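## 4.2 Floor clearing at the Vemlow site
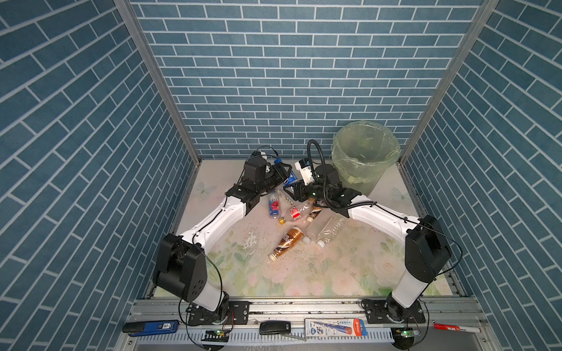
*Figure 3. Two-arm cell used for the floor-clearing task.*

The attendants at Vemlow had spent most of each shift on one job before the arms were brought in, and the job had no name on the rota. It was written down as "general". Staff walked the return hall, picked up what customers had dropped near the machines, carried it to a bin and mopped where something had leaked. When we asked them to list their tasks, most left it out until prompted. We therefore built the test cell to reproduce that work and kept it small. In Figure 3 the bottles lie on the floor panel between the two arms, one of them in the middle of a spill, and the lined bin stands in the back right corner. The attendants who helped us set the task insisted on the liquid. Dry bottles, they told us, were the easy part of the day.

Each run in the cell covered the bottles only. Wiping was left to a person in every condition. This division was copied to the hall in June, when Hillov, the operator of the site, put a pair of arms at the end of the return line. Drokier supplied the installation and Buschmann held the maintenance contract. Over the study period we logged 3,124 pick attempts in the hall, of which 998 were followed by some action from an attendant. Those actions ranged from pressing the restart button to reaching in with a litter picker once the arms had been stopped. We did not treat all of them as failures. Several attendants stopped the arms early out of habit, before it was clear whether the grip would hold.

The change in the work was mostly a change in its rhythm. Under the old arrangement an attendant could choose when to clear the floor and often did so while talking to customers. With the arms running, the floor was cleared in short cycles and the attendant was called at the points where a cycle stopped. Interviewees described being "on call to the corner". Two said they now bent down far less and that their backs were better for it. One of the same two said she disliked the waiting, and had begun to do the mopping at odd moments so as to have something in her hands.

Bin changes also moved. A full bag had been noticed in passing; now it was noticed when the arms had nowhere to drop a bottle. The site manager first asked for a fixed change time, but this was given up after the second week because volumes on Mondays and on the day after a bank holiday were too uneven. Attendants went back to judging it by eye.

Liquid remained the main source of extra work. Under the old arrangement, picking and wiping were done by the same person in one visit. Splitting them meant that a wet patch could stay on the floor after the bottles had gone, and the written procedure gave no one the duty of checking for it. Attendants filled this gap themselves. By the end of the period most had settled on a walk past the cell after every long run, which added to the distance they covered and did not appear in Hillov's staffing figures.

Pay grades were not altered. The restart and bag-change duties were added to the existing role description as a single line, and training consisted of a demonstration at the start of a shift. Attendants who had missed it learned from colleagues. We return to the question of how this learning was credited in Section 5.1.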